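**Istard Closures** is a manufacturer of threaded caps, plugs and sealing fittings based in Utetville. The company began as a job shop cutting drain plugs and pipe caps to order, and later moved into molded plastic closures for bottles, drums and chemical containers. It operates as a division of Ouellet, which also owns the tooling firm Skotis.

## History

The business was founded by Horacio Garrido, a machinist who had worked on gauge repair. Its first products were brass blanking plugs for pump housings. Garrido sold his share to Harvey Fraser, who bought the first injection press and hired Dörte Weidemann to set up a mold shop. Under Weidemann the firm stopped buying molds from outside and began to cut its own thread cores, a practice it has kept.

Ouellet acquired the company together with its building. The metal plug line was moved to a separate hall, where it still runs on a single shift.

## Products

The catalog is divided into metal plugs, protective caps and plastic screw closures. Metal plugs are supplied in brass, carbon steel and stainless steel, with taper or parallel threads. Protective caps are push-on parts used to keep dirt out of hose ends and ports during shipping. As of 2023-10-31 the catalog listed 2,590 part numbers, of which 1,080 were plastic screw closures.
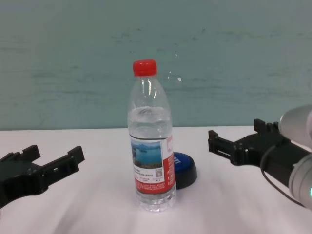
*Water bottle with a red ribbed screw cap.*

Screw closures are made in polypropylene and high-density polyethylene. One-piece types seal on a molded ring inside the top panel. Two-piece types carry a separate liner, which is punched from foam sheet and pressed into the shell after molding. Ribs on the outer wall give grip to the hand and to the chuck of the capping machine. Color is added as pellets at the press hopper.

## Manufacturing

The molding hall has 6 presses. Thread cores are either unscrewed by a rack drive or stripped by a plate, depending on the depth of the thread and the stiffness of the resin. Stripped parts need rounded threads, and the company publishes a separate drawing series for them.

Floor space at the Utetville plant is over 1,505 square meters, excluding the metal hall. Mold steel is rough cut by Skotis and finished on site.

## Testing

Closures are checked for application torque, removal torque and leakage under vacuum. The test routine was written by Wen-hsiung Lam and revised by Si-woo Kwon, who added a storage period between capping and removal. Metal plugs are tested with air under water, and thread form is checked with ring gauges.

## See also

- Pipe plug
- Screw thread
- Injection molding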